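Masking tape and painter's tape

Painter's tape is a pressure-sensitive tape with a thin paper backing and a low-tack adhesive, made to be pulled away without marking the surface beneath. It belongs to the same family as general masking tape but holds less firmly and can stay in place for longer. Blue is the most familiar colour, although green, yellow and purple are also sold.

Backing and adhesive

The backing is usually crêped paper. The fine ridges let the tape stretch a little and follow a gentle curve. Rubber adhesives grab quickly and tend to harden with heat and sunlight; acrylic adhesives take longer to bond and age better. Rolls are sold by width, with 24, 36 and 48 mm the usual sizes in hardware stores.

Layout and marking

Apart from masking edges before painting, the tape is widely used for temporary lines on floors, benches and tables. Theatre crews mark furniture positions with it, and teachers use it for number lines and game boards. Longer lines are normally laid first and the cross lines run over them.

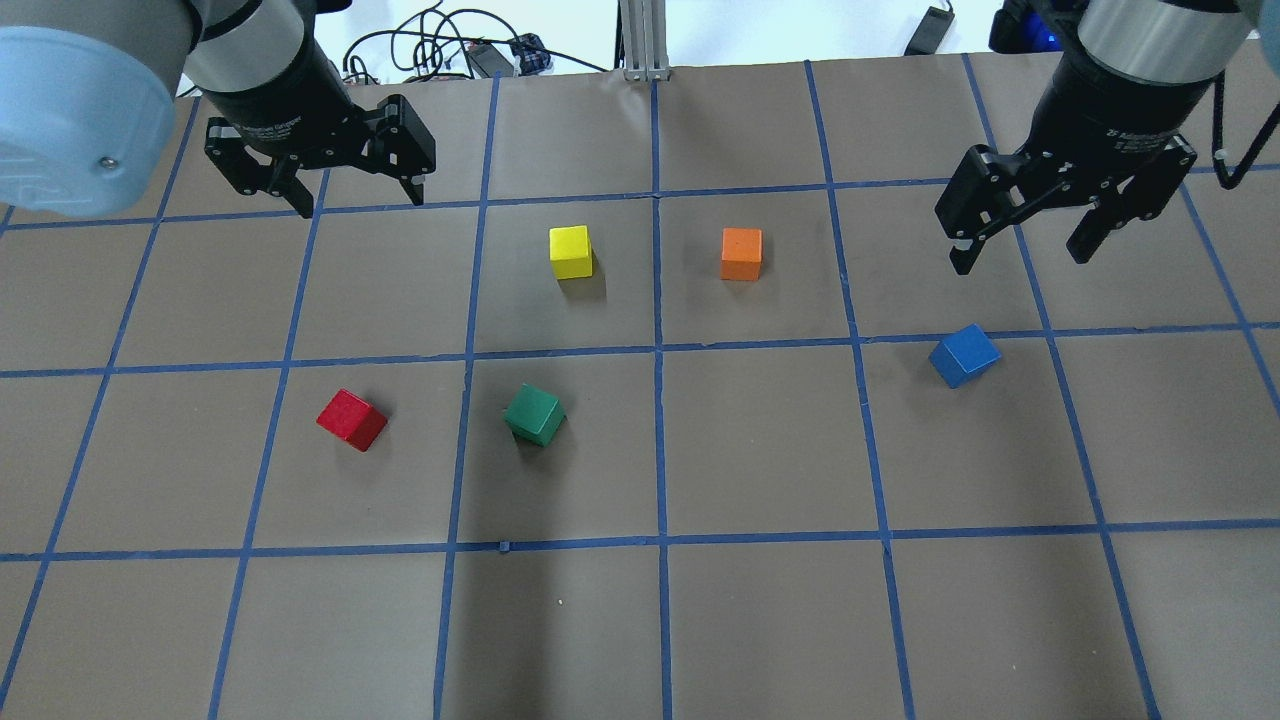
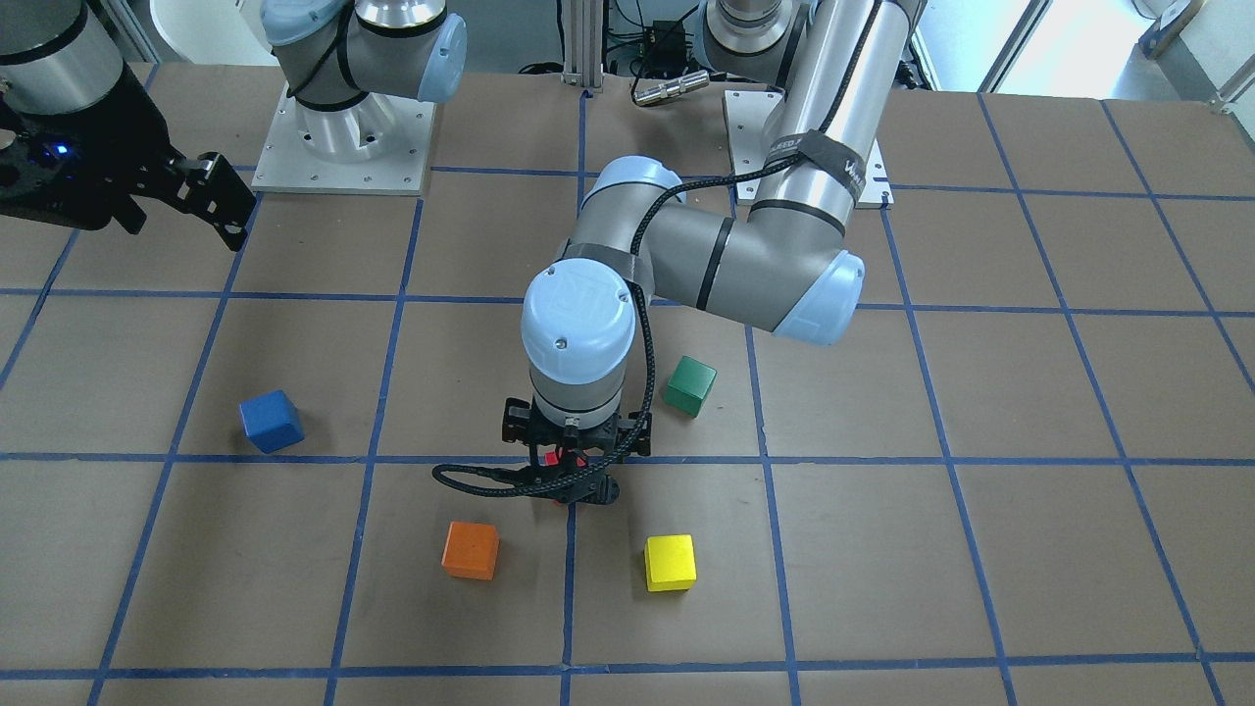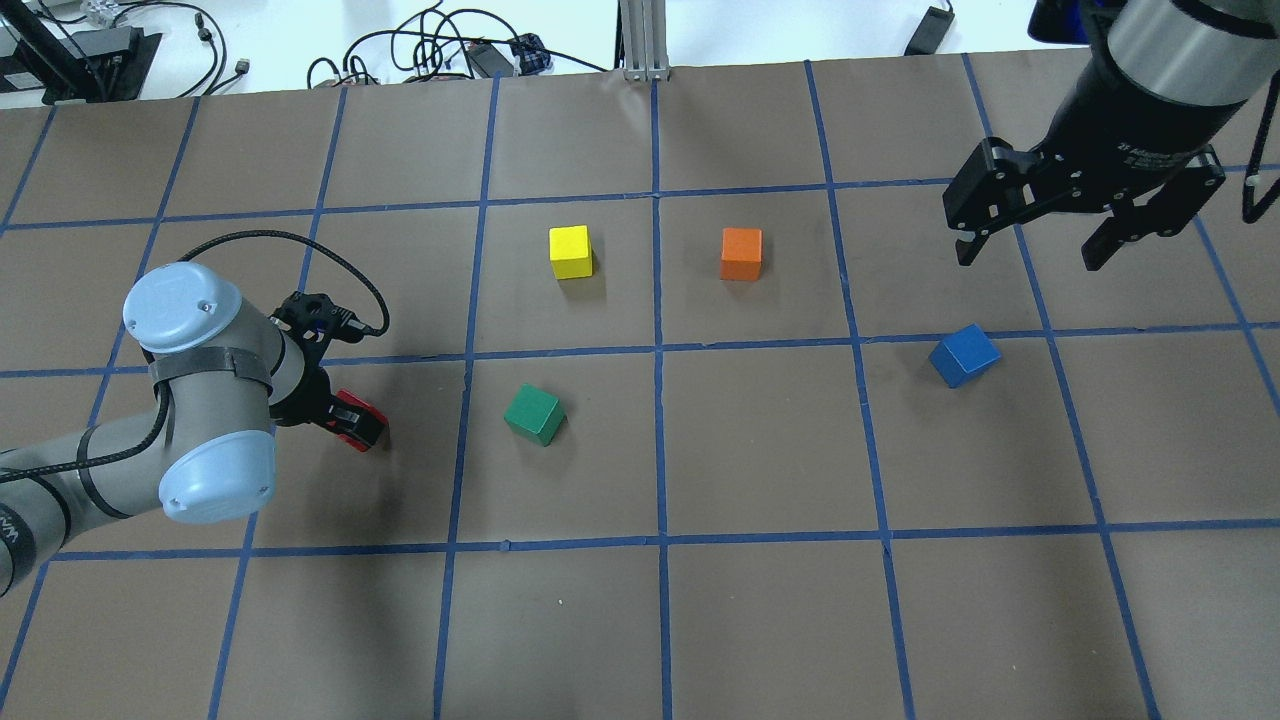

Grids laid out in blue tape on a tabletop.

Where a grid has to be square, the two diagonals are measured before the remaining lines go down. Paper tape stretches if pulled hard off the roll, and a stretched strip will creep back overnight and lift at the ends. Attila Szalai's trade manual for the Rantala paint works recommended unrolling an arm's length at a time and pressing from the middle outward.

Removal

Tape is drawn back on itself at a low angle, slowly. Most makers state a clean-removal period, commonly 14 days indoors and less in direct sun. Residue left by old tape can be softened with mineral spirits or a little vegetable oil. Fresh paint should be scored along the edge before the tape comes off.

Storage

Rolls keep best lying flat in a sealed bag, away from heaters. Dust on the sides of a roll is a frequent cause of ragged paint lines.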